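Unit 6 – Household refrigeration, Nepia course notes

In a two-door cabinet the upper compartment and the lower one are opened separately. Empty the upper compartment before checking its liner, floor and front edge for cracks.

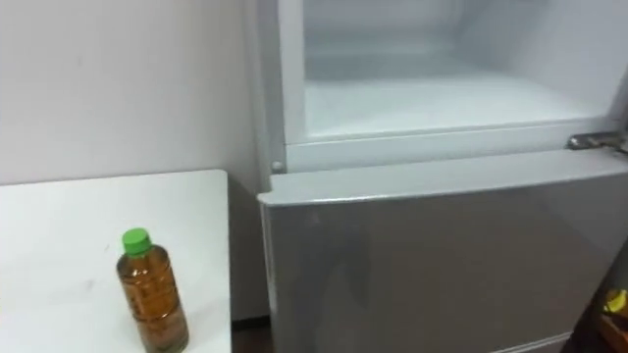 Fig. 2. Upper compartment open, lower door closed. Hinge bracket at right.

Wipe the liner with lukewarm water – no abrasives. Record the colour and condition of the door seal on the Clendov sheet.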